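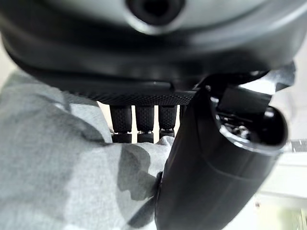

Crowd Noise and Running Order at an Independent Wrestling Show

Project report, Media and Live Events
July 2018

1. Purpose

The project looked at whether the position of a match on the card has an effect on how loud the crowd is during it. Promoters tend to work from habit when they set a running order. A fast match goes on first, a comedy or tag match follows the interval, and the main title is kept for last. The usual argument is that a crowd has a limited amount of noise in it and the card should be built to save some for the end. I wanted to see if this could be measured with basic equipment at a small venue.

The promotion studied was Serex Wrestling, which runs monthly at the Trorkden Hall in Flestbridge. Permission to record sound was given on the condition that performers were not interviewed and that planned results were not asked for in advance.

2. Venue and equipment

The hall is a flat-floored room with a low stage at one end, used as the entrance. The ring stands in the centre. Seating is on all sides, with a standing area at the back beside the canteen. The show in June drew a crowd of nearly 200, which is close to full.

Sound was recorded with two microphones on stands, one at the stage side and one by the standing area. Both were set at the same height and the gain was fixed before the doors opened. It was not changed during the show. Readings were logged in Ji, a free program that writes the average and peak level for each interval to a text file. The files were then opened in a spreadsheet.

The entrance music was the main problem. It is played through the hall speakers at a level well above the crowd, so any reading taken during an entrance is mostly a reading of the music. All entrances were removed from the data. Readings start at the opening bell and stop at the closing bell.

3. Method

The card had nine matches. For each one I wrote down the bell times, the type of match and the finish. I also marked the time of any event that seemed likely to cause a reaction, such as a near fall, a dive to the floor or interference from outside the ring. These marks were made by hand and checked later against the promotion's own video stream.

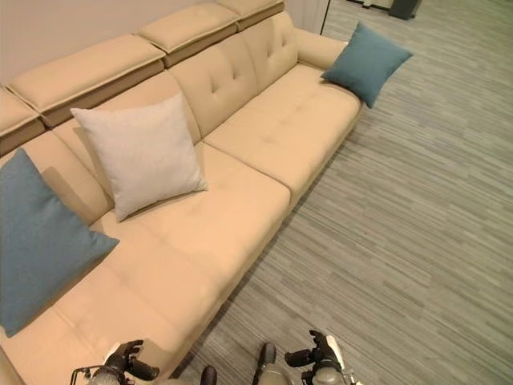
The sofa, with its row of headrests.

The stream was used only for timing. Its sound could not be used for levels because the commentary is mixed over the crowd, and the mix appears to lift and drop the crowd feed depending on who is talking. Anyone watching at home therefore hears a different crowd from the one in the hall. A match that comes across as flat on the stream may have been loud in the room, and this should be kept in mind when reading online reviews of small shows.

Each match was given three values: the average level, the highest peak, and the share of its running time spent above a threshold. The threshold was set from the background level of the hall during the interval, when people were talking but there was nothing in the ring to watch.

4. Results

The average level did not fall steadily over the night. It was high in the opener, dropped in the next match, and then moved up and down with no clear trend until the interval. The first match after the interval was the quietest on the card. Part of the crowd was still in the canteen queue when the bell rang, so this result says more about the length of the break than about the wrestlers.

Peaks were spread more evenly than averages. Even the quietest match had one peak that compared well with the rest, at a near fall shortly before the finish. It seems that a crowd will react to a convincing near fall wherever it is placed. 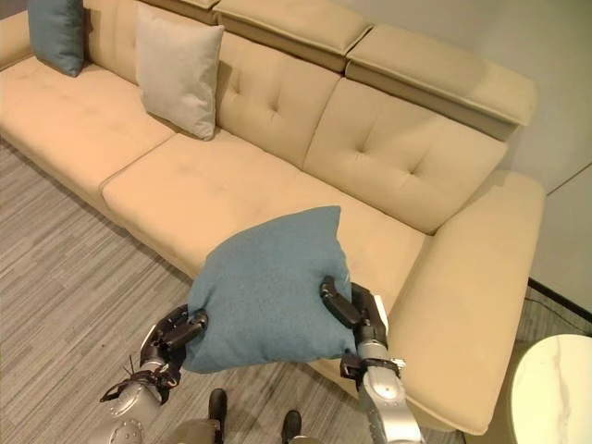
Share of time above the threshold gave the clearest separation. Matches with an established villain scored higher on this measure than matches between two crowd favourites. The reason can be heard in the recordings. Booing is continuous and carries on through the slow parts, while cheering comes in short bursts after a move and then stops. A technically stronger match between two favourites can therefore score lower on time above threshold and still have the higher peaks.

The main event had the highest average and the highest peak. It was also the longest match and had the only title change of the night, so its position cannot be separated from its content.

The two microphones agreed on the order of the matches in all cases except the tag match, part of which took place on the floor near the standing area. The reading from that side was raised by the crowd moving around the stand, and I have used the stage-side value for this match.

5. Discussion

The results do not support the idea that noise is used up over the course of a show. If it were, the matches late in the second half should have been weaker than those before the interval, and they were not. Match type and the presence of a villain look to be more important than position, with the slot after the interval as the exception.

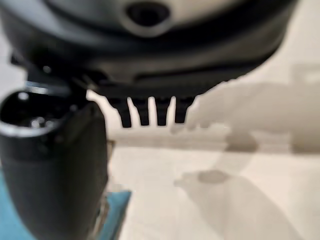 A single show is a weak basis for any of this. The same performers would need to be recorded in different positions over several months before the effect of running order could be isolated. Serex does repeat some pairings, so the data could be gathered without asking the promotion to change its plans. Crowd size should be logged at the start of each match as well, as people leave early and the seats nearest the stage-side microphone were among the first to empty.

The choice of threshold also affects the outcome. With a lower value nearly every match passes for most of its length and the measure stops being useful. With a higher one it becomes another version of the peak. The value used here suited this hall and should be set again for any other building.

6. Changes for a second recording

Microphones should be hung from the lighting bars if the venue allows it, which would keep them clear of any brawling on the floor. Bell times should be taken from the audio itself, as the hand-written times lagged the stream by a small and uneven amount. A separate log of announcements is also needed. The ring announcer spoke during the second-last match to call a time warning, and the reading at that point had to be cut by hand.

The spreadsheet and the match log are attached as an appendix. The raw audio has been left out at the request of the promotion.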